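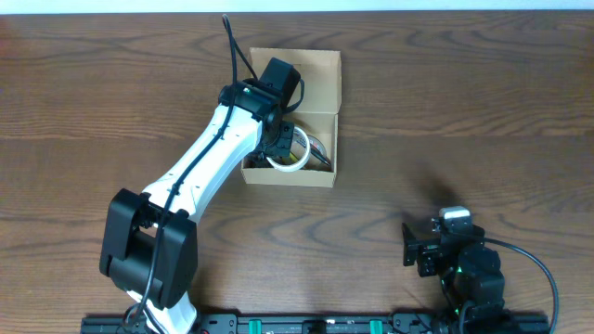
# Chapter 11: From Pixels to a Grasp

Suppose you want a roll of tape out of an open cardboard box. You reach in, your fingers find the ring, and you lift it. Now write the program that does the same. Within an hour you will have met almost every idea in this book, and you will have found at least one place where two of them disagree.

That is what makes this chapter such fun to teach. Up to now we have kept our subjects apart: kinematics in one place, cameras in another, planning and control in their own corners. Each was tested on its own and each behaved well. In this chapter we join them up, and we let the arm close its fingers on something.

## Before you start

You should be happy with:

- writing a pose as a rotation and a translation, and chaining several of them (Chapter 8)
- the pinhole camera model and lens distortion (Chapter 7)
- starting and stopping a program in the Oltis runtime, and reading its message log

If chaining poses still makes you reach for pencil and paper, good. Keep the pencil. Most of the bugs in this chapter are quicker to find with a sketch of the axes than with a debugger.

The code listings assume the Oltis Python bindings. Readers who use the Cellent simulator can run every one of them without hardware, though the simulated cameras are rather kinder than real ones and you will want to turn the noise up. Recordings are stored as Garkard logs, which can be replayed at any speed.

## The shape of the problem

A grasping program has four jobs. It must work out what is there, choose where to put the fingers, find a way of getting them to that spot, and then carry out the motion while checking that the world still looks as it did. We call these *perception*, *grasp selection*, *planning* and *control*.

On paper they form a tidy line, with an arrow from each box to the next. Real programs soon grow arrows pointing backwards. The planner may report that the chosen grasp can't be reached without the wrist passing through the side of the box, so grasp selection has to offer its second choice. The controller may notice a force on one finger much earlier than it should, in which case perception had better look again. A good deal of the craft lies in deciding how much each stage should know about the others, and my own view is that it should be as little as you can get away with.

A first version looks like this:

```python
def pick(robot, target_label):
 image, stamp = robot.wrist_camera.latest()
 objects = detect(image, target_label)
 if not objects:
 return Result.NOTHING_FOUND

 T_base_cam = robot.pose_at("wrist_camera", stamp)

 for grasp in rank_grasps(objects):
 goal = T_base_cam @ grasp.pose
 path = plan(robot.state(), goal)
 if path is not None:
 return robot.follow(path, then="close")

 return Result.NO_PATH
```

Type it in and run it. It is short and it is honest work, and it will pick things up! It will also fail in ways that are worth a close look, and the rest of the chapter is built on those failures.

Notice one detail before moving on. The camera pose is asked for *at the time stamp of the image*, and not at the moment the line happens to run. If the arm is standing still the two are the same. If the arm is moving, the difference between them is the distance by which your fingers will miss. Section 11.3 is given over to this single argument.

## What makes an object hard?

Beginners tend to worry about shape. A ring, a box, a mug with a handle — surely the odd shapes are the difficult ones? Shape matters, but it is often the surface that catches you out.

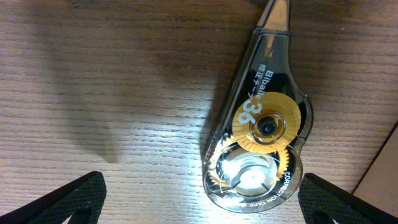 Think about clear and tinted plastic. A depth sensor that relies on light bouncing back from the nearest surface may be answered by whatever lies behind that surface, or by several layers at once, or not at all. A correction tape dispenser with a see-through shell can come back from the sensor as a gear floating in the air, with a hole in the data where the casing should be. A detector working on ordinary colour images may cope far better, as it can lean on the outline, the bright rim, or a line of lettering on the casing. It will still have trouble saying how far away any of them is.

Glare does something similar to the table. A patch of reflected light can wipe out the grain of the wood, and a program that uses the grain to track its own motion loses its footing there. Move the wrist a little and the patch moves as well, at a different rate from the wood beneath it. To a simple tracker, that looks exactly like an object sliding across the table.

Shadows are the third member of this family, and the arm's own shadow is the worst of them, because it arrives with the arm. A program tested only on still images taken with the arm out of the way will never have met it.

There are sensible defences against all three:

- Ask for the same answer from two viewpoints, and be suspicious when they differ.
- Fit a known plane to the table and treat any surface reported below it as an error in the depth data.
- Draw the arm's model into the camera's view, and ignore the pixels that it covers.
- Let the detector say "I'm not sure", and give the planner something useful to do when it does.

The last of these takes the most thought. A detector's confidence is a number, and a number is tempting to compare with a threshold and forget. In Section 11.4 we shall use it to decide *where to look next*, and you may be surprised by how much better the whole system becomes for so small a change.

## Where is the camera, exactly?
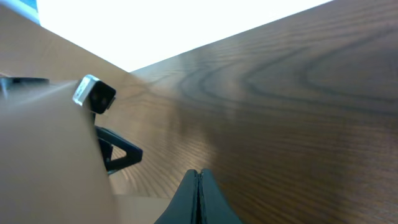 *Juhász*

A camera on the wrist sees the world from a spot that is always on the move, and it very often sees the fingers too. Both facts are useful. The moving viewpoint lets one camera stand in for several, and the fingertips in view give us a check that we can run on every image at no extra cost. If the forward kinematics say the tips ought to appear at a certain place in the picture, and they appear somewhere else, then the calibration has drifted.

A camera fixed beside the workspace has the opposite character. Its pose never changes (or so we hope), so it is easy to reason about, but the arm blocks its view at the very moment we most want to look. Using the two together is a fine idea, provided we know how each relates to the arm's base. Finding those relations is called *hand–eye calibration*, and it is where the chapter proper begins.

## 11.1 Hand–eye calibration

Let *A* be the motion of the wrist between two positions, as reported by the joint encoders. Let *B* be the motion of the camera between the same two positions, as worked out from images of a calibration board that stays where it is. The unknown pose of the camera relative to the wrist is *X*. As the camera is bolted to the wrist, the two motions are tied together by

*AX = XB*

One pair of positions is not enough to pin down *X*. Try it in the simulator with a rotation about the vertical axis alone: you can slide *X* up and down that axis and the equation never complains. We need at least two motions whose rotation axes aren't parallel, and in practice we take many more than that and solve by least squares.

Load the first Garkard recording for this chapter and plot the wrist's rotation axes before you solve for anything. If they bunch together, leave out nothing yet. Solve once with the full set, write down the answer, and then solve again using only the motions with the largest rotations. The translation part of *X* is the one to watch.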